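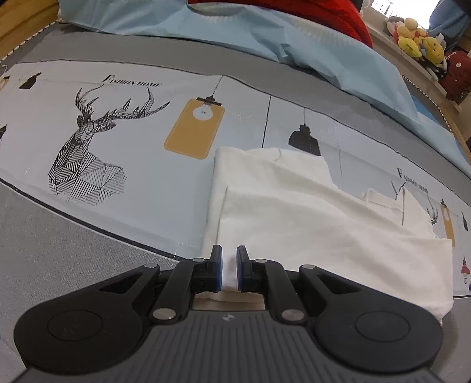
Wiremu Sutcliffe told us that he never thought of the laundry as work until his wife went back to the night shift and the pile stopped going down. Remarks of this sort came up in many of the household interviews, and they led us to treat the finishing of laundry (sorting, folding and putting away) apart from the washing itself.

4.2 Where clean laundry waits

Time-use diaries tend to record laundry as a single task. In the Tendamley survey, 600 households kept a written log over two weeks in August, with separate lines for loading, drying, folding and putting away. The logs gave us 2,414 usable entries. Loading and drying were mostly entered as short tasks with a clear start. Folding was harder to pin down. Many people wrote the same load on several lines, often on different days, and a good share left the end time blank.

The place where folding was done mattered more than we expected. We had provided boxes for the kitchen table, the ironing board and the top of the dryer, but 234 households wrote in the bed as their usual spot. In the follow-up interviews the reasons given were plain ones. A bed is wide, it is at a good height for sorting, and it is close to the drawers. Yayra Alhassan added that the bed set a deadline, as the clothes had to be gone before anyone could sleep. Saoirse Corrigan disagreed - in her house the pile was moved to a chair at night and back to the bed in the morning, at times for most of a week.

Figure 2. White cloth on a bed, with one fold of it held.

Small plain items such as towels and dishcloths were handled differently from clothes. Most people folded them first. Digby Tautahi called them the easy ones and said he did them to feel that he had started. Clothes that belonged to other members of the household were left until last, and they were the items most often put away unfolded. Shona Hinds kept a separate stack for each of her children and stopped there, leaving the stacks on the stairs to be carried up.

These accounts fit poorly with the two-stage model used in the earlier Whitcombe study, which ends the task when the dryer is emptied. If the time between drying and putting away is left out, the share done by the main laundry worker in the home looks smaller than it is. It also hides a kind of work that is done in pieces, between other jobs, and that people find hard to report. We return to this point in Section 5, where the log entries are compared with the totals people gave from memory at the first interview.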